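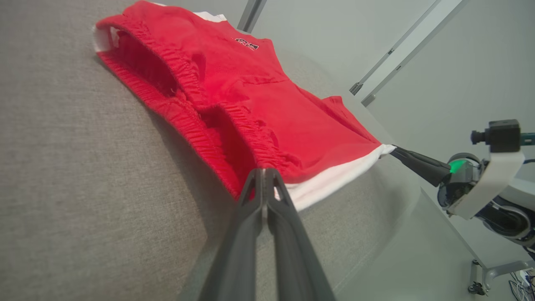

Oficina partilhada de Morbridge
Apontamentos da sessão: dois braços e um equipamento de desporto

Imprimir | Enviar por e-mail

Olá outra vez! Estes apontamentos são para quem anda a montar o seu par de braços em casa ou na oficina e quer chegar à parte divertida, a roupa. Já sabem que eu adoro esta parte (e que me queixo dela o tempo todo).

Primeiro, a mesa. Forrem-na com tecido cinzento, bem esticado. Eu comecei com um tampo liso e os dedos da garra escorregavam por cima do pano sem apanhar nada; com o forro, a ponta cede um bocadinho e entra por baixo da dobra. E vermelho sobre cinzento é uma maravilha para a segmentação, o limiar de cor resolve quase tudo.
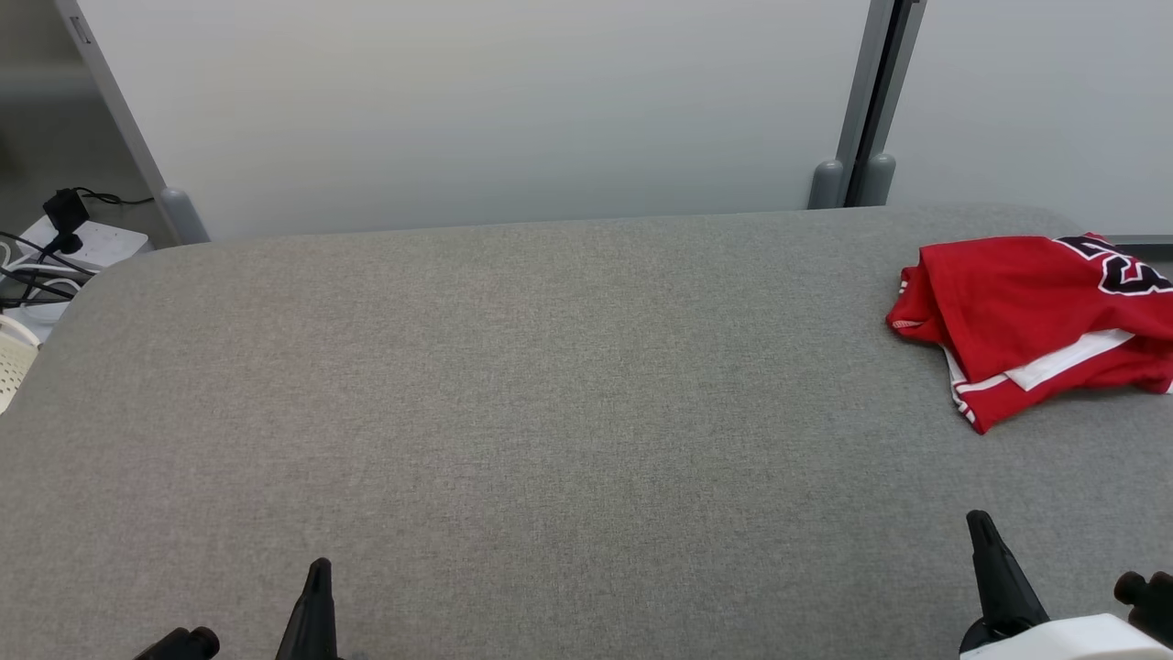
Antes de cada ensaio levem os dois braços à posição de repouso, em baixo, com as garras livres. Só depois se manda procurar a peça. Se ela ficar muito para um dos lados, deixem trabalhar o braço desse lado e não forcem o outro a atravessar a mesa, que foi assim que parti um suporte de câmara.

O programa da Bushra Paracha, o Patetum, guarda a sequência em 10 passos. Mexam só nos 2 primeiros, aproximação e fecho! Os restantes dependem da calibração e ainda estou a escrever essa parte. 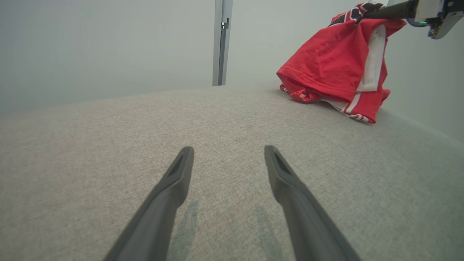

Morbridge, junho

Levantar uma camisola por um ponto só parece fácil, mas o pano decide sozinho para onde cai. Pegar pela gola dá-me os melhores resultados: o peso fica pendurado e a outra garra pode vir buscar a bainha. No registo tenho 756 tentativas, e a 81 é a minha preferida, vejam-na com calma.

Com os calções é outra conversa. O elástico enrola, a cintura vira para dentro e o que parecia uma bainha afinal era o cós.
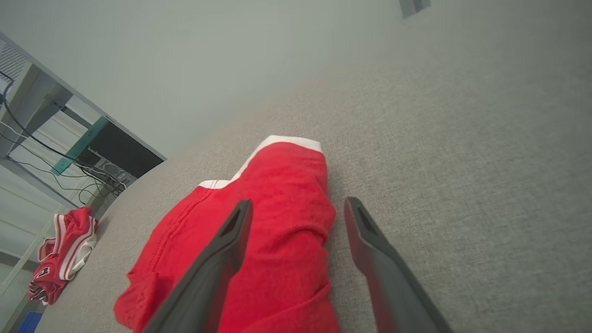

Abram bem os dedos antes de descer, um de cada lado da prega, e fechem devagar. Para esticar, uma garra segura e só a outra puxa. Se puxarem as duas, a malha salta (a minha saltou imensas vezes).

Para a próxima sessão tragam o ficheiro de calibração e uma peça de malha vossa, de qualquer cor menos cinzento.

Artigos relacionados
- Phetsri: imprimir dedos compridos para a garra
- Calibrar a câmara do pulso sem desmontar o braço
- Posdale: fontes de alimentação para dois braços

Este site utiliza cookies para melhorar a sua experiência. Aceitar | Saber mais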